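Amalcombe Village Produce Swap: Your Questions

Most of what we get asked, with the replies we got tired of typing.

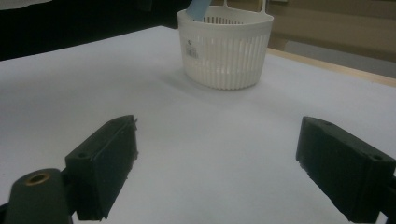

What is it?
You bring what you grew too much of and go home with what somebody else grew too much of. In August this means swapping your courgettes for different courgettes.

When and where?
Trevmont Hall, monthly from April to October. Doors open at 10am. People who turn up at 9.15 to "help set up" will be given chairs to carry.

Does it cost anything?
50p towards the hall, and tea is another 60p. Gwawr Griffiths minds the tin and does not take cards, cheques or eggs.

Do I need to weigh things?
Only soft fruit, which we ask you to bring in 500g lots. Everything else is done by eye and a certain amount of staring.

Can I bring jam?
Yes, with a label saying what's in it and when you made it. "Red, last year" is not a label.

What about eggs?
Clean, dated and from your own hens. Duck eggs are welcome and go fast.

I don't grow anything. Can I still come?
You can. Bring a cake or some cut flowers. Shop-bought veg has been tried, and we could all see the elastic band.

Can I bring the dog?
On a lead, and not near the cheese scones. Vieira the spaniel is banned until further notice.

What happens to the leftovers?
They go to the lunch club. Marrows go home with whoever brought them.

Who do I complain to?
Albertina Vilela, by letter. She reads them all in January.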